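The great mug cull, postponed again

November 2011

Every decluttering book I have borrowed from Dumevbridge library says the same thing about mugs. Keep one per person, plus two for guests, and send the rest to charity. I have my doubts. Whoever wrote that has never had my sister and her lot round when the kettle is on for the third time and the dishwasher is halfway through.

Still, I said I'd try it, so out they all came. The method (from a book Shirin swears by, 132 pages and most of them padding) is to get everything out of the cupboard and on to a table, pick each one up and ask whether you'd buy it again. Well, no. I didn't buy most of them in the first place. They were birthdays, Easter eggs and leaving presents.

I also don't believe in mug trees, stacking hooks or the Premik shelf riser, which cost me £9 and wobbles.

What I ended up with

The plain ones were supposed to be easy to part with, and then one of them has a little heart on it. The mint green one I reach for without thinking. The pale pink one with the cream drips round the rim is plain silly, and I'd be cross if it went. So they lay about on their sides on the cloth, next to the baby bear material I still haven't put away, while I went off and read the chapter on sentimental items. It was no help. 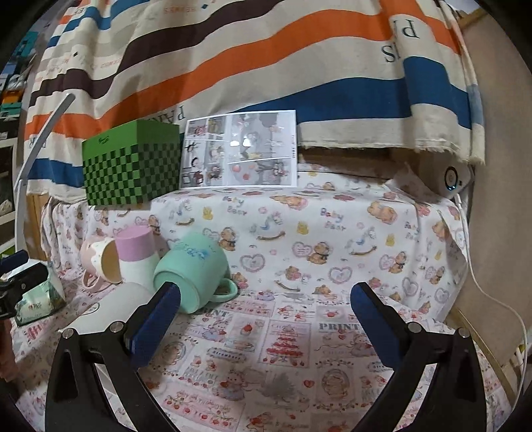
What the book says to do next

Put the doubtful ones in a box, write a date on it and get rid of it if you haven't opened it by then. I've written March on mine. Nadiia thinks I'll have it open inside a fortnight, and she may be right, though so far the only thing in it is the shelf riser.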